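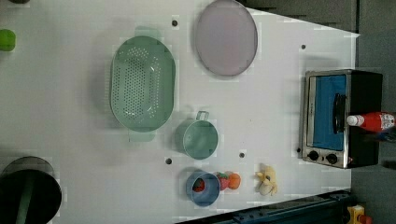 Figura 3. Menaje de juguete sobre una mesa blanca, en vista cenital.

3.2. Materiales y procedimiento de la tarea de denominación

La tarea se diseñó para obtener usos espontáneos del léxico de los recipientes en hablantes adultos de español, con atención particular a la alternancia entre términos de nivel básico (taza, olla, plato) y términos subordinados o compuestos (tacita, cazo, fuente ovalada). El campo semántico de los recipientes se ha estudiado con frecuencia mediante dibujos lineales, en los que la proporción entre altura y anchura puede manipularse de manera continua. El inconveniente de ese procedimiento es que elimina el color, el brillo y la escala, tres propiedades a las que los hablantes recurren cuando la forma resulta insuficiente para decidir entre dos nombres próximos.

El inventario inicial de estímulos fue elaborado por Sinaga y Subramaniam a partir de un vaciado de catálogos de menaje, entre ellos los de Drukora y Govindasamy. De las entradas recogidas se descartaron las que aparecían con una única denominación en todas las fuentes, ya que no permitían observar variación. Las restantes se agruparon en 16 conjuntos léxicos, definidos por la existencia de al menos dos nombres en competencia para el mismo referente. Colador y escurridor, por ejemplo, forman un conjunto; olla, cazo y cacerola forman otro, con fronteras mucho menos estables.

Participaron 200 hablantes, reclutados en dos áreas dialectales. Ninguno tenía formación en lexicografía ni en traducción. La sesión constaba de cinco bloques, separados por una tarea distractora de cálculo mental, y duraba roughly lo previsto en el estudio piloto. Las respuestas se grabaron y se transcribieron ortográficamente; las vacilaciones, las autocorrecciones y los alargamientos vocálicos se anotaron en una capa independiente con la herramienta Stakuvel.

La instrucción se mantuvo constante en todos los bloques: «Diga cómo llamaría usted a este objeto en su casa». La referencia al ámbito doméstico se incluyó tras el piloto, en el que una parte de los participantes respondía con el término que consideraba correcto y añadía después el que usaba de forma habitual. Cuando aun así se ofrecían dos nombres, se codificó como respuesta principal el primero y como secundaria el segundo, sin excepción.

3.3. Codificación

Cada respuesta se clasificó en una de cuatro categorías: término básico, término subordinado, perífrasis y ausencia de respuesta. Los diminutivos plantearon una dificultad conocida. Formas como platito o tacita pueden indicar tamaño reducido, pero también condición de juguete, actitud afectiva o simple hábito local. Siguiendo el criterio propuesto por Wyss, se contabilizaron como término básico con marca morfológica y se analizaron aparte — decisión que afecta a los porcentajes de la categoría subordinada y que conviene tener presente al compararlos con los de trabajos anteriores.

La distinción entre perífrasis y término subordinado se estableció con un criterio sintáctico. Se consideró perífrasis toda secuencia con verbo flexionado («lo que se usa para escurrir»), y subordinado todo sintagma nominal con modificador («plato ovalado», «olla pequeña»). Los casos mixtos fueron revisados por Warraich y Oei de forma independiente, y las discrepancias se resolvieron por discusión.

3.4. Fuentes de variación

El análisis previo de las transcripciones apunta a que la variación no se distribuye de manera uniforme entre los conjuntos. En el par colador/escurridor, la elección parece depender del área dialectal y muy poco del objeto mostrado. En el conjunto de olla, cazo y cacerola intervienen, en cambio, el número y la forma de las asas, además de la profundidad percibida. La serie taza/vaso ocupa una posición intermedia: la presencia de asa favorece taza, aunque el término se mantiene en algunos hablantes para recipientes que carecen de ella.

El plato constituye el caso menos problemático en su forma circular. La forma ovalada introduce fuente y bandeja como competidores, con preferencias que varían según la edad del hablante. Este efecto no figuraba entre las hipótesis iniciales y se examina en la sección 4 mediante un modelo mixto con participante y conjunto léxico como efectos aleatorios. Los datos de la submuestra Gralgate, recogidos en enero con el mismo protocolo, se reservan para la validación del modelo y no se incluyen en las tablas de esa sección.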